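Teleoperation group: flower task moves to second station

The Skernlow teleoperation group finished its February block of demonstrations for the flower-arranging task. The operators logged 1,005 episodes, of which 893 passed review and went into the training set. The rejected episodes were mostly short ones in which the operator released the leader arm before the follower had settled, plus a group with a clock offset between the joint log and the wrist video. The offset has been traced to a network switch and corrected. Those episodes will not be repaired.

Graciela Orellana has rewritten the operator instructions. An episode now begins with the gripper closed and the arm held still for a full breath before the first move. The operator picks one stem, brings it over the vase, lowers it, opens the fingers and backs away along the line of approach. Regrasping is allowed once. If a stem is dropped on the table the episode continues. If it goes to the floor, the episode is stopped and marked as a fault. Operators should also stop correcting small errors in stem angle after release, as the earlier policy learned to hover at the vase and nudge.

Hand-guided teaching was tried on the same task with 200 episodes. It gave smoother paths but poor grasp timing, and the demonstrator's forearm covered part of the wrist view in many of them. Facundo Vergara recommends keeping hand guiding for the approach waypoints and using remote control for everything after contact. His note on gravity compensation settings is in the Patano folder.
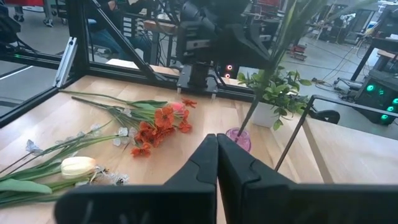
Vol. 6, No. 2, page 3

Artificial stems remain the standard stock for this task. Small white sprigs are the hardest item for the current policy, which tends to close on the leaves of a neighboring stem. Operators are asked to include more starts in which sprigs lie among larger blooms, and to vary which side of the table the bunch is on. The vase may be moved between episodes but not during one.

Combined with last year's sessions, the set holds 2,559 accepted episodes. Training on the full set starts when the Plendemus nodes are free. Requests for raw joint logs go to Graciela.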